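Pamel Gripper Comparison: Progress Report to the Moffat Fund
Nurnunham site, 16/01/2026

The reporting period was devoted to comparing two finger pad types on the hand-held grippers used for garment handling. The target for this phase was 800 recorded trials. At the close of the period, 109 remained to be completed, all of them with heavier items.

Trials were carried out in pairs, with one gripper in each hand, on knitwear and other soft goods laid over a textured blue cloth. Knit garments continue to present the greatest difficulty, as the pads must close on a single layer without catching the one beneath. 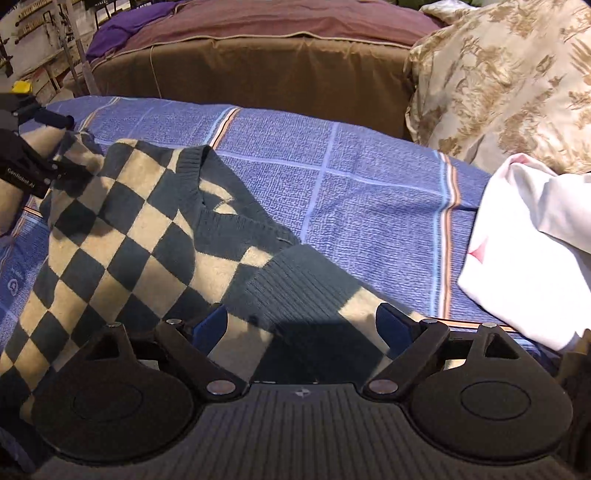

Zurneo has asked that ribbed necklines and bands be scored separately from plain knit, on the grounds that a pad which performs well on one may slip on the other, and that a combined score would hide the difference. The project accepts this point. Scoring sheets have been revised, and 80 earlier trials will be scored again under the new headings.

Pad wear was inspected every 7 days. One set was replaced. Spending remains within the approved budget, and no change to the end date is requested. The remaining trials will be completed before the arm-mounted tests begin.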